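Retail Management, Unit 4: Private Labels in Grocery Discount Chains
Course handout

In this unit we look at why a discount chain sells mostly products under its own names. Please read it before the seminar and bring the worksheet from Unit 3.

1. Basic terms
A private label is a brand which belongs to the retailer. The factory that makes the product can be a big one, but its name is often not on the front of the package. Our case is Erno, a chain with 115 stores and its main warehouse in Doltthorpe. An Erno store carries up to 1000 articles. Its coffee and cleaning products are sold as Lumenta, its bread and cereals as Grindent. 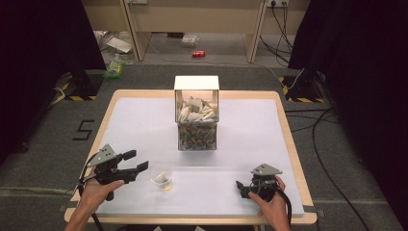

Fig. 1. Clear plastic box with white lid, contents in two layers.

2. Where the saving comes from
The shelf price is lower for several reasons, and students often name only advertising. Please consider also:
- one package size instead of many
- long contracts with the same supplier
- cartons that go on the shelf without unpacking
- fewer decisions for the buyer at the head office

When Erno reduced its cereals to four kinds, the time for filling this shelf became shorter. The sales per article went up - but total cereal sales stayed the same in the first year. Discuss what this means for the margin.

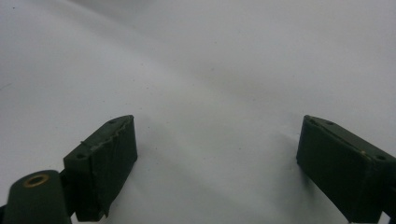
Fig. 2. White surface with soft gray shading.

3. Risks
If one Lumenta product has a quality problem, customers may lose trust in the whole label. With a national brand the damage goes mostly to the manufacturer.

Task for the seminar
Choose one product group and write 400 words: should Erno keep a national brand next to its own label? Give the view of the store and of the supplier. Tables do not count in the word limit.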